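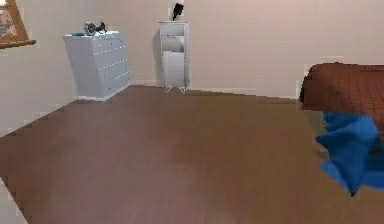
Ticket 393 – Council vote tracker shows wrong status for confirmed appointments
Product: Sirnmont roll-call module
Opened by: Kavitha Shetty, clerk's office, Grerneo
Assigned to: Lukian Vakulenko
Priority: 2

Reported problem
The public page lists the new planning director and the new harbor director as "Pending." The council confirmed both in January. The minutes are correct. The vote totals on the detail page are also correct.

Steps taken
Cleared the page cache. No change.
Republished the minutes from the clerk account. Job finished with no errors, status still "Pending."
Sent a manual status update through the admin form. Server returned error 400, "hearing report required."
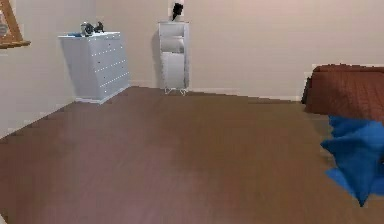 Vakulenko, 10:40 a.m.
The 400 comes from the validation rule, not the form. The rule expects a committee hearing report before an appointment can close. Both nominees went straight to the full council under the waiver – no report was ever filed, so the record stays open.

Shetty, 11:15 a.m.
Correct, the hearing was waived by motion. The motion is item 2 in the minutes.

Vakulenko, 1:05 p.m.
Added "waived by motion" as an accepted value and linked both records to the item. Status now reads "Confirmed" on staging. Production update goes out tonight. Leaving the ticket open until the clerk's office checks the public page.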